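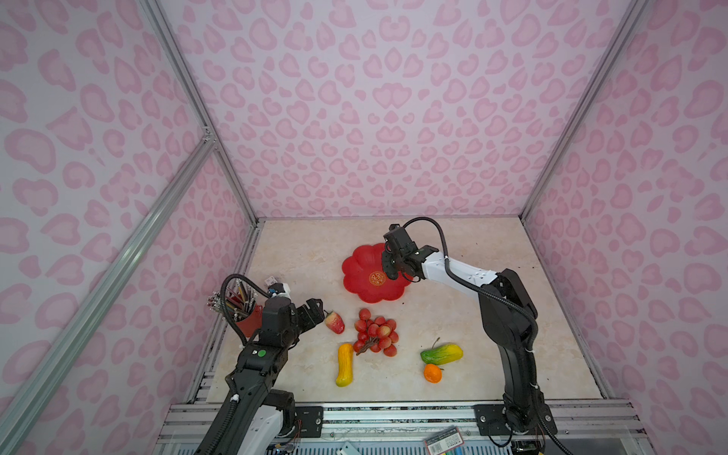 Play Food: Why We Make Fruit You Can't Eat

Pick up a real grape and squeeze it. The skin is thin, the inside is wet, and if you squeeze too hard you will need a paper towel. Now pick up a play grape. It might be hard or it might be a little bit squashy, but it will not leak. You could leave it on a shelf all summer and it would still look like a grape when you came back.

People have been making pretend fruit for a very long time. Some of it is for children to play with. Some of it sits in bowls on dining tables, or in store windows, or on the stage in a play. This page is about how pretend fruit is made, how it is different from the real kind, and what you can do with it at home or at school.

What is it made of?

Long ago, pretend fruit was carved from wood or stone, or shaped from wax. Wax fruit can look very real, because light goes a little way into the wax, the same way it goes a little way into a real grape or plum. The trouble with wax is that it gets soft in the sun. A wax pear on a hot windowsill can end up with a flat side.

Today a lot of pretend fruit is made of plastic or foam. Plastic fruit is often hollow. If you tap it with your fingernail you may hear that there is only air inside. Foam fruit is light all the way through, and it has a thin coat of color on the outside. Some toy fruit is still made of wood, and some is sewn from cloth and stuffed.

How is it made?

Hollow plastic fruit usually starts with a mold. A mold is a shape with an empty space in the middle, like an ice cube tray or a muffin pan. The space inside the mold is the shape of the fruit. Soft, warm plastic goes in and is pushed against the walls. When it cools, it gets hard and keeps the shape.

Most molds come in two halves so that they can be opened. Where the halves meet, a thin line can be left on the fruit. It is called a seam. If you have a plastic lemon or orange, run your finger slowly around it and see if you can feel one.

After that comes the color. Some plastic is already the right color before it goes into the mold. Other fruit is painted. A fruit with two colors, such as a green and yellow gourd, takes more care than one that is the same all over. Stems and leaves are often made separately and added at the end.

Grapes are a special case. A bunch is really a lot of small balls held close together. In many pretend bunches each ball is pushed onto a thin piece of plastic or wire, and all of those pieces join up at the stem.

What gives each fruit away?

When you draw a fruit, or make one from clay, you don't need to copy every bit of it. You need the parts that people look for first.

A strawberry is wide at the top and comes to a point. It has small seeds on the outside.

Grapes come in a bunch. One round red ball by itself could be a grape, a cherry or a bead, but many of them together on a stem can only be grapes.

A mandarin is small, round and orange. Toy makers like to put a green leaf on top. Real mandarins in the store sometimes have a leaf too, but mostly they don't.

A cucumber is long. Most people think of cucumbers as green, but they can be yellow. Some kinds are yellow when they are ready to eat, and green ones turn yellow if they stay on the vine too long.

A gourd can be nearly any shape. There are round ones, long ones, bumpy ones and ones with a neck like a swan. Many have more than one color. In November you may see them piled up outside grocery stores next to the pumpkins, and the two are in the same plant family.

Is a cucumber a fruit?

Yes, to a scientist. A fruit is the part of a plant that grows from the flower and holds the seeds. Cut a cucumber across and you will find seeds in the middle, so it counts. Gourds and pumpkins count too, and so do tomatoes.

A cook would say something else. In the kitchen, sweet things like grapes and mandarins are called fruit, and cucumbers go with the vegetables. Both ways of sorting are useful. It depends on whether you are studying the plant or making lunch.

Strawberries are odd in another way. The little dots on the outside look like seeds, but each one is a tiny dry fruit with a seed inside it. The red part that we eat is the swollen end of the flower stalk. Most people still call the whole thing a fruit.

Why do people want fruit they can't eat?

One reason is that real fruit doesn't last. A strawberry from the fridge may be soft or fuzzy within a week. A toy strawberry can be picked up, dropped, traded and put back in the box many times.

Another reason is that stores and restaurants want to show what they sell. A window gets warm, and real food left there would spoil.

Artists use pretend fruit as well. A painting of a bowl of fruit is called a still life, and it can take weeks to finish. Real grapes would wrinkle long before then.

And then there is decoration. In many homes fruit is put out on a plate for a holiday or a party because it looks cheerful. The plate can be part of the decoration too. Red and gold are popular colors for Chinese weddings, and you may see a gold sign on a red plate or a red paper cutting. One well-known sign is called double happiness. It is made by writing the Chinese character for happiness two times, side by side, so that the two join into one shape. It stands for two people being happy together.

Things to try

Sorting. Put all your play fruit on the table and sort it by color. Then mix it up and sort it by shape, with long things in one group and round things in another. Which ones had to move?

The hidden fruit game. You need 2 players and a bag you can't see through. One player puts a play fruit in the bag. The other reaches in without looking and tries to name it by feel. Stems and leaves make it easier, so you could start with those and save the plain ones for later.

Real and pretend. Put one real mandarin beside one play mandarin. Look at them, feel them and smell them. Which is heavier? Is the skin of the real one smooth, or does it have tiny dents? Write down 5 ways they are different. Then eat the real one.

Running a store. Make price tags from scraps of paper and set out your fruit on a plate or a tray. Mark the grapes at 40 cents and the mandarin at 40 cents. If a customer buys both and pays with a dollar, how much change do they get?

Your own still life. Choose a plate and put some fruit on it. Let one piece sit partly behind another. Draw the big shapes first, then the stems and leaves, and leave the color for the end. Pencils in a cup within easy reach are handy - you will want to switch colors often.

Looking after play fruit

Plastic fruit can be wiped with a damp cloth and a drop of dish soap. Dry it well before it goes back in the box. Wooden fruit should not be left to soak, as the wood can swell and the paint can come off. Foam fruit dents easily, so keep it on top of the heavier toys.

Small pieces are a danger to babies and toddlers. A single grape or a loose leaf can get stuck in a small child's throat. If a piece breaks off, give it to a grown-up. Pretend fruit can look good enough to bite, so keep it in a different bowl from the real fruit if there are little ones in the house.

Words to know

Artificial: made by people to look or work like a natural thing.

Mold: a hollow shape used for making copies of something.

Seam: the line where two parts meet.

Gourd: a fruit with a hard skin, from the same plant family as pumpkins and cucumbers.

Still life: a picture of things that don't move, such as fruit, flowers or dishes.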